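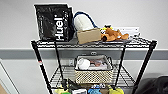 Black wire shelving with a mixed load on the top shelf: a tall Huel bag, a small cardboard box and a plush toy.

Forberg Home Storage - Participants Wanted for the Trollance Shelf Study

Location: Clustham and nearby
Type: Paid, short term, in your own home
Apply by: Mar 3, 2018

Forberg is looking for households to take part in the Trollance study. We want to learn how people use open wire shelving at home, what they put on it, where on the shelf they put it, and what they do when it gets full. You do not need to be tidy to take part. You do not need to be messy either.

Most of what is written about home storage assumes that a shelf holds one kind of thing. There is a pantry shelf, a toy shelf, a shelf for craft supplies. The shelves we see when we go into homes are usually mixed. Food sits beside a padded case for something, next to a box that came in the mail, next to a stuffed animal. We would like to write assembly and loading advice that fits shelves like that, and we need to see how they are used over a number of weeks before we do.

Who we are looking for

We have places for 12 households. A household can be one person, a family, or a group of roommates. You should:

- be 18 or over (one adult has to sign for the household)
- live within Clustham city limits, or in a town on the Xiong bus line
- have at least one freestanding open wire shelving unit in regular use, with two or more shelves
- be planning to stay at the same address until the study is over
- be willing to let a member of our staff into the room where the shelving is

The unit can be any make. It does not have to be one of ours, and we will not try to sell you one. It can be in a kitchen, hallway, spare bedroom, laundry room, basement or home office. Units in garages are fine if the garage is attached to the house and has a working light. We can't take units in rented storage lockers or in shops.

We already have enough households with shelving used only for canned and dry food, so please don't apply if that is all yours holds. We are short of households with children under ten, and of people who share one unit with roommates. If either applies to you, please say so when you write.

What you would do

The study lasts 11 weeks. In the first week a staff member visits, measures the unit and makes a list with you of what is on each shelf. This visit takes up to two hours. After that you use the shelving as you always have. Please don't clear it up before we come. If a bag is half in front of a box and you haven't seen the back of the shelf in months, leave it.

Once a week you fill in a one-page sheet. It asks:

What went onto the shelves this week?
What came off and didn't go back?
Did you move anything to get to something else?
Did anything fall over, fall off or slip through the wires?
Did you put anything under an item to hold it up or keep it flat, such as a tray, a board or a liner?

The last question matters to us more than it may seem. Wire shelves are good for air flow and easy to wipe, but small items tip on them and soft items can sag into the gaps. Many people lay something flat across the wires and forget they did it. We would like to know what they use, and whether it stays put.

Halfway through we ask you to do one reorganizing session. You take everything off one shelf, decide what goes back, and put it back in any order you like. A staff member will be there to take notes. They can hold things for you and carry things to another room but they won't give advice, even if you ask for it. Plan on an hour. If the shelf is very full it may run longer, and you can stop whenever you want to.

There is a closing visit in the last week. We make the list again, shelf by shelf, and ask you some questions about what changed.

What we measure

We measure the height, width and depth of the unit, and the space between shelves. We check that the poles are straight and that the shelf clips are seated. If we find a clip that is loose we will tell you and fix it if you want us to. We weigh heavy items on a luggage scale, with your permission. We don't open bags, boxes or cases. If you tell us a box holds cables, we write down "box, cables" and go on to the next thing.

Light things on the top shelf and heavy things near the bottom is the usual advice, and it is good advice, but tall bags often end up on top because there is no other shelf with the headroom. We're interested in this. If you have moved a shelf up or down at some point to fit one particular item, please mention it.

Payment

Each household that completes the study receives $101 by check. Payment is per household, however many people live there. If you leave partway through you will be paid for the visits you have finished. You also get a set of shelf liners cut to the size of your unit at the closing visit - not sooner, as they would change how you use the shelves.

We do not pay for travel, as all visits are at your home. We do not pay for photographs.

Privacy

Your name and address are kept apart from the shelf lists. Each household is given a letter, and only the letter goes on the weekly sheets. If there is something on the shelving that you don't want listed, such as medicine or papers, move it before we arrive or tell us to skip it. You don't have to say why.

Photographs are optional. If you agree to them, we photograph the shelving only and send you copies. Mail, labels with names on them and family pictures should be turned around or taken off first. You can ask us to delete any photograph up to the end of the study.

Children and pets

Children are welcome to help with the weekly sheet, and drawings are accepted in place of writing as long as an adult adds a line to say what they show. Toys count as shelf items in the same way as anything else. Please write down each plush toy that goes on or off, including small ones that have been left on top of larger ones.

Dogs and cats should be in another room during visits. Tell us about any pets when you apply so that we can match you with a staff member who has no allergies.

How to apply

Send a letter or postcard to the address below, or hand it in at the front desk. Include:

- your name and a phone number
- how many people live in your home, and the ages of any children
- which room the shelving is in and how many shelves it has
- a few lines on what is on the top shelf right now
- times of day that suit you for visits

Please don't send items or samples. A rough sketch of the unit is helpful but not needed.

Xiaoqing Liang reads the applications and will phone you if we think your household is a good fit. The call takes a few minutes and you can ask anything you like. We will write to everyone who applies, including those we can't place. Households not chosen this time can ask to be kept on the list for the next round, planned for December.

Questions about payment or privacy should go to Mehrangiz Parsa, who runs the study. She is in the office most mornings.

Trollance Shelf Study
Forberg Home Storage
Room 2, Xiong Building
Clustham

The front desk is on the ground floor, to the left of the loading door. There is a step at the main entrance - ring the bell if you need the ramp put out.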